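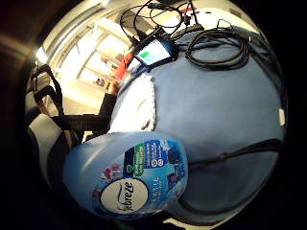
Unit 4: Clearing and Covering a Work Table
Housekeeping Basics, Brerholm Evening School, Room 212

Read this before the September practical. Bring the handout with you, along with one cotton cloth from home.

1. What belongs on the table

A table in daily use collects three kinds of things: supplies (sprays, fresheners, polish), cables and small electronics, and textiles. Sort by kind first and put away by kind afterward. Supplies go back to the shelf with the label facing out. Read the label on any air freshener before using it near fabric, and test it on a hidden corner.

2. Cables

Coil each cable in loose loops, wide enough that the cord does not kink. Do not wrap it tightly around a plug. A cable that has to stay connected should run to the nearest edge of the table and down, clear of the place where you fold.

3. The table cover

Smooth the cover from the center outward. Check the edges for fraying. A short fringe of loose threads can be trimmed; a longer one needs a hem (see Unit 6, Min stitch). The covers in our room are the Rikasska type, item 509, and are washed separately.

4. Small cloths

Gather the cloth from the top, lift, and shake once. Lay it flat, bring the corners together, and fold in half twice. Striped cloths are easiest to learn on, as the stripes show whether the fold is straight.
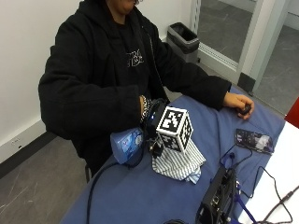

Fig. 2. Striped cloth on a blue table cover, crumpled in soft folds.

Homework: fold one cloth of 50 cm or more by the method in section 4. Write down where the fold went off line. Reading: Letitz workbook, section on table linen.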